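Pre-meeting track and pits check, Velalness Raceway
Posted Jul 6, 2020

Right, I've walked the whole place with the clipboard and here's the lot, with my comments after each item. This is for the grasstrack and sidecar meeting, and if you're on the set-up crew please read all of it, even the dull bits about toilets. I've marked things OK, FIX or WATCH. A FIX has to be sorted before the first bike goes out. A WATCH can wait, but I'll be nagging.

TRACK SURFACE

1. Racing line, all four bends – WATCH
Lovely into turns one and two, best I've seen it in ages. Turn three has a rut coming back on the inside, in the same spot as last season. I've had the grader over it twice and it looks fine until you stand on it. Fill, roll, then roll again please!

2. Start area – OK
Tapes go up cleanly on both sides. I tested them 15 times in a row, because I still have nightmares about that semi-final restart. Not a single snag.

3. Watering – FIX
The bowser holds 2,000 litres when it isn't dripping out of the back valve, and at the moment it very much is. New seal is on order from Lepik. If it doesn't turn up, we borrow the farm's tanker again and I'll buy the biscuits.

FENCES AND RUN-OFF

4. Air fence, turns one to four – OK
Both blowers running, no soft panels. The patch on the second panel has held up all winter and I'm rather proud of it (my first go with the glue).

5. Rope line, spectator side – FIX
We've got 435 metres of rope up and three stakes leaning like they've been in the bar. Knock them back in and check the distance to the inner fence while you're there. It needs measuring with the tape, and pacing it out in wellies doesn't count.

6. Marshal posts – WATCH
Flags all present at every post. The red one at post four has faded to a sort of salmon, and I wouldn't trust myself to spot it at speed with dirt on my goggles. Replacement is in the Zudwood order.

PITS

7. Fuel area – OK
Matting down, no-smoking signs up, bucket of sand topped up. Someone had been using the sand bucket for tea bags. Please stop.

8. Fire extinguishers – FIX
Two are out of date, both from the far end near the sidecar bays. I've taken them off their hooks so they can't be grabbed by mistake. Swap them before scrutineering opens.

9. Cut-out lanyards – OK
Spares are in the scrutineers' box, all tried on the test bike. Riders, yours must be attached to your wrist before you roll up to the gate. I'll be looking!

10. Benches and work tables – OK
Wiped down, legs solid, no splinters that I could find with my bare hand. Keep the tops clear when you aren't working on something.

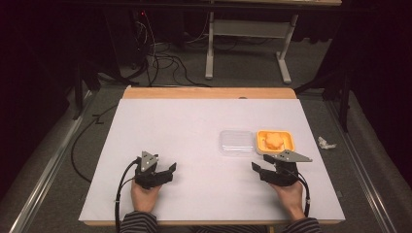

11. Pit lane speed – WATCH
Walking pace, engines off past the gate. I know everybody nods at this in the briefing and then forgets by heat three. I'm putting a bigger sign up.

MEDICAL AND ACCESS

12. Ambulance route – FIX
The gate on the lane side drags on the ground and takes two people to shift. Take the hinge up a notch and cut the grass underneath it. No cars parked on that side at all, and that includes mine – I've had a word with myself.

13. First aid room – OK
Stocked and swept, plus a new Tisitz blanket set still in its wrapping. Sanitiser on both doors. We go through it quickly, so there are 30 spare bottles in the cupboard under the sink.

14. Radios – WATCH
Channel two crackles behind the grandstand. Fine everywhere else. If you're posted there, step out to the corner of the stand before you call race control.

Toilets are fine, by the way. I'll walk round again once the FIX items are done and change the marks on this page as I go, so check back before you load the van.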